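Looking After Boxing Gloves and Hand Wraps at Home

Tips for the laundry room and the garage 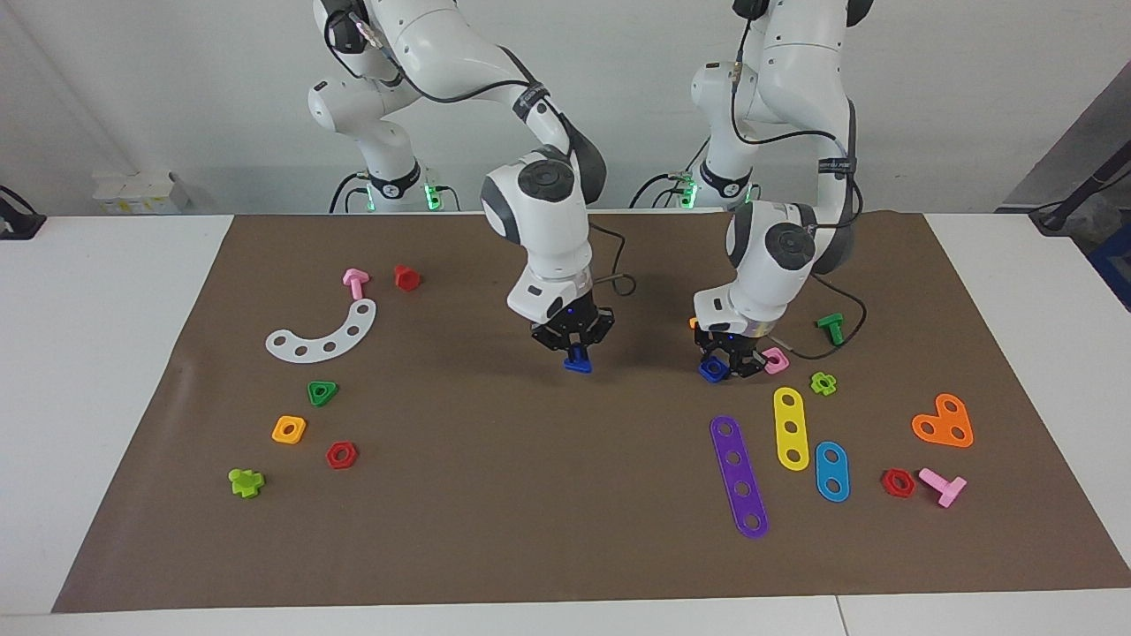
How soon after training should gloves come out of the bag?

As soon as you get in the door. A closed gym bag holds the damp in, and the smell sets in overnight. Open the cuffs as wide as they go, pull the tongue of lace-up gloves forward, and stand them somewhere with moving air.

Drying gloves

Wipe the inside first with a dry cotton cloth, pushing it down to the fingertips. Then stuff each glove loosely with newspaper and change the paper after an hour. If you train at 6 p.m., one change before bed is enough. Cedar inserts also work, but they cost more and need sanding now and then.

Keep gloves away from radiators, hair dryers and the clothes dryer. Heat makes leather crack and can harden the foam over the knuckles. A small desk fan on low is fine.

Don't put gloves in the freezer to kill the smell. It slows things down for a day and they smell the same once they warm up.

Cleaning the outside

Mix 100 ml of white vinegar with 200 ml of water in a spray bottle. Spray the cloth, then wipe the glove, going over the seams and the thumb. Wipe again with plain water and let it dry. Test a spot near the cuff first if the leather is dyed red or blue.

Leather gloves need a thin coat of conditioner every 2 months. I use Flumard, the unscented one, but any plain leather balm will do. Synthetic gloves don't need it.

Washing wraps

Close the hook-and-loop tab before the wrap goes in the machine, or it will grab everything else. Put the wraps in a mesh bag. Cold or warm water, ordinary detergent, no fabric softener. Softener coats the cotton and the wrap stops soaking up sweat.

Hang wraps over a rail to dry - full length if you have the room, doubled if you don't. Roll them while they are still very slightly damp and they lie flatter. Start rolling from the tab end, so the thumb loop is on the outside when you need it. Let the rolls finish drying on an open shelf.

Three pairs are enough for most people who train every other day.

Headgear and shin pads

Same vinegar mix, same cloth. Get under the cheek pads, where salt builds up. An old toothbrush is good for the lacing holes. Dry headgear upside down on a bowl so it keeps its shape.

A rack for the garage

My rack is a pine board 62 cm long with four dowels set at a slight upward angle. Each dowel takes one glove, cuff down. I drilled the holes before sanding and finished the board with Ceninis clear varnish, two coats. Leave around 20 cm between dowels if your gloves are 16 oz, and use a longer board if you need to. Screw it into a stud - wet gloves are heavier than you would think.

Mouthguards

Rinse in cool water, brush with a soft brush, dry in a vented case. Hot water will warp a boil-and-bite guard. Replace it when it feels loose or you can see tooth marks through it.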